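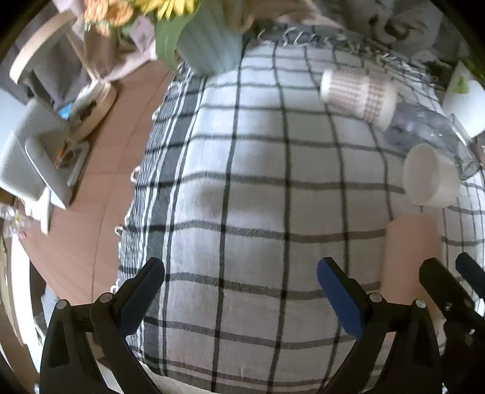

Wanted: people who doubt what the label says

The Hartley Household Textile Trial is looking for 65 households to use, wash and complain about ordinary table linen for 15 weeks. We pay. We also read every word you send us, including the rude ones.

Some background. Most of what gets printed on the packaging of a tablecloth or a set of napkins comes from the company selling it. "Stain resistant" is a favorite. So is "easy care," a phrase we have asked four sellers to define and got four different answers, one of which was a link to the same product page. "Gets softer with every wash" may be true, but so does a cardboard box. We would like to know which of these claims survive a family that eats spaghetti.

Lab tests exist, and we have run plenty of them at our workroom in Lastow. A machine rubs a piece of cloth, someone writes down a number, and the number tells you how the cloth did against the machine. It says very little about candle wax, cats, or a teenager who treats the table as a workbench. That is why we want homes.

What you would do

You will get one tablecloth and eight napkins by mail, with the brand tags removed. Use them at your main table at least four times a week. Wash them the way you already wash things. Please don't start being careful on our account, because careful people have spoiled two of our trials already.

Once a week you fill in a short form online. It asks what got spilled, how you washed the cloth, whether it shrank, faded, pilled or frayed, and whether you ironed it. You can say no to the ironing. Most people do, whatever they tell their mothers.

At the end you send everything back, stains and all, in the bag we provide. Return postage is on us.

Who we want

Adults with a table that seats at least four and a working washing machine at home. Laundromat users are welcome in a second group, so say so when you write. We need more homes with small children, more homes with hard water, and more people who cook with turmeric.

We don't want anyone who sells, designs or reviews household goods for a living. We also don't want fans. If you already believe that linen beats cotton, or the other way around, and no evidence would move you, save yourself the form.

What you get

$166, paid in two parts: half after week seven and the rest when the parcel comes back. There are no gift cards, no prize drawing and no "exposure." If you drop out before week seven, we would still like the cloth back, but we won't chase you for it.

Who is paying for this

A fair question, and one you should ask of any study. The money comes from reader subscriptions to Konus, our buying guide. Two of the cloths in the trial are made by Wudura, which gave us nothing and was not asked. We bought them in a store at full price, as we did the others. Results get printed whether or not they are interesting. Last year's dish towel trial found almost no difference between the cheapest and the dearest, and we ran that too, to very little applause.

How to apply

Write to the trial desk through the contact page with "table linen" in the subject line. Tell us who lives in your home, what sits on your table right now, and one claim on a label that you have never believed. Keep it under 30 lines. Applications close at the end of January and parcels go out in February. We answer everyone, though it can take a while.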